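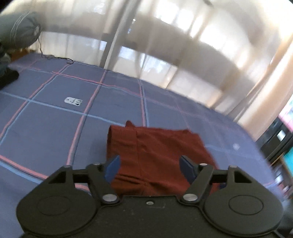
July, notebook, started after lunch

Spent the morning on the money side of the gripper order, and I want it written down before I forget how I got to the number. We have $3000 for the rest of the season, all in, and that has to cover new hand-held grippers plus the spares we keep pretending we don't need. Suqin Jiang wants two complete units from Drerkis. I was leaning toward one complete unit and a big box of parts, mostly pads. The blue fingertip pads are what touches everything. For folded clothes like that dark red piece on the plaid sheet, they're the part I care about most, way more than whatever fancy linkage the catalog is pushing this year. So pads go at the top of the list and everything else has to argue its way on!

What the quotes look like so far. Drerkis is the one I trust (they answer email, they send drawings) but they want full payment up front and they charge extra if you change anything after the drawings are signed. Michalski is cheaper on the bare unit and then gets you on shipping, and their pads only come as sets with the brackets, so if I want pads I end up with a drawer full of brackets. Asked them to split the set. No answer yet. I'll ping them again tomorrow morning and copy Henryk, who seems to get replies when I don't.

Pads: 15 pairs. I went back and forth between that and a bigger order, because there's a price break at 100 and it's a really good one, but we'd be storing rubbery things in a hot cupboard until who knows when and I don't love that. Henryk says the price break is how they get you. He's probably right. Fifteen pairs it is, and if we burn through them faster than I expect I'll eat my words and reorder.

Pivot bolts. Same size all around as far as I can tell from the drawing, but check this with calipers before ordering, please, whoever reads this first. Last time we bought from the drawing and got the wrong length and I spent an evening with a hacksaw. Never again. They cost next to nothing so I'd like a full bag, and a little bottle of threadlocker on the same order.

Now the bigger question, and I keep circling it - do we plan for laundry only, or do we plan for kitchen stuff too? Everything on my list right now assumes cloth on a bed. Shorts, towels, pillowcases, that sort of thing. If the Cekutness people come in with us in the fall they'll want cups and pan handles, and then the soft pads are wrong and we need a stiffer set, and maybe a wider opening as well. I don't want to buy for a maybe. But I also don't want to pay shipping twice. Suqin's suggestion is to get one sample pair of the stiff ones now, just so we can feel them, and leave a gap in the budget for the rest. I like it. Adding one sample pair.

Things I took off the list today: the hard carrying case (a padded bag from the closet does fine), the second charging dock, and the Dedance extended service plan. I read the plan twice and it doesn't cover wear on the fingertips, so for us it covers pretty much nothing. Sorry to whoever talked me into asking for the quote, it was a nice brochure.

Things I'm not sure about: a lens cloth and cleaning kit, which sounds silly as a budget line, but we keep using our shirts. Also bedding. We've only planned around the one plaid sheet, and I'd like a plain one and a striped one so we're not doing every session on the same squares. That can come out of the household money, I think? Ask.

Where it stands at 4:30: one full unit from Drerkis, the pads, the bolts, the stiff sample pair. Suqin still wants the second unit and she made a decent case for it over coffee (if one breaks, we both sit around, and our time costs more than the gripper does). So I've asked Drerkis what 2 would cost on the same invoice with the pads thrown in. If that lands under the limit I'll give in happily.

To do: calipers on the bolts, email Michalski again, find out who signs for anything paid in advance, and get the shipping address right this time. It's the side door.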